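Tidying loose cables on a desk

A desk with a few cables on it soon turns into a heap. You can sort most of it in one evening with a pack of cable ties, a pair of side cutters and a box for the leftovers.

Unplug what you can and clear one end of the desk. Pull out the thick cables first, then the thin wire.

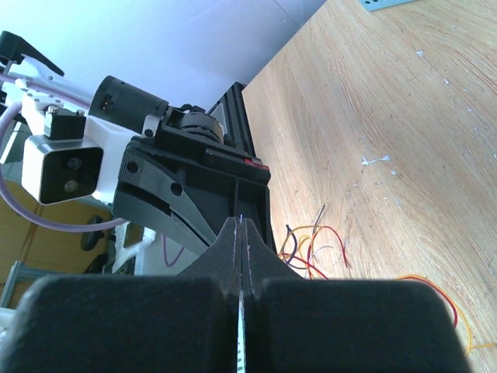 Cables that have to bend with something need slack. Move the part through its full travel before you tie anything, and leave a loop at the joint. The lavender-pink cable on the left has a generous curve in it – copy that. A tight run will pull at the plug.

Now the ties. Wrap the tail once, feed it through the square head and stop while you can still slide the bundle. I buy mine in bags of 256 and get through almost 96 on a big job.
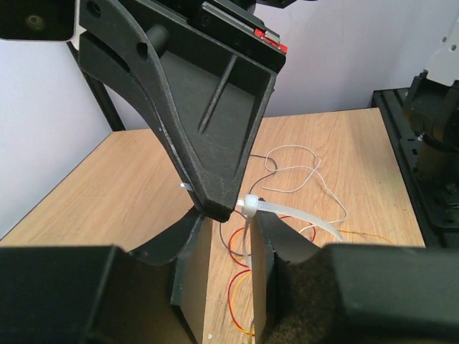
Pull the tie up the last few clicks and trim the tail flush. Put the heads on the same side of the bundle, away from your sleeves. Four ties will do a short desk run.

Leave the single-strand wire until the end. Sort it by colour, coil each lot loosely and bag it. Anything with a braided sheath goes back on its own hook. 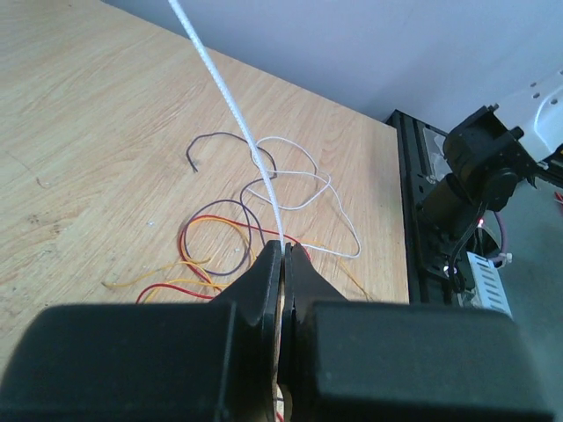
White braided cable and loose coloured wires on the desk.

Imre Csonka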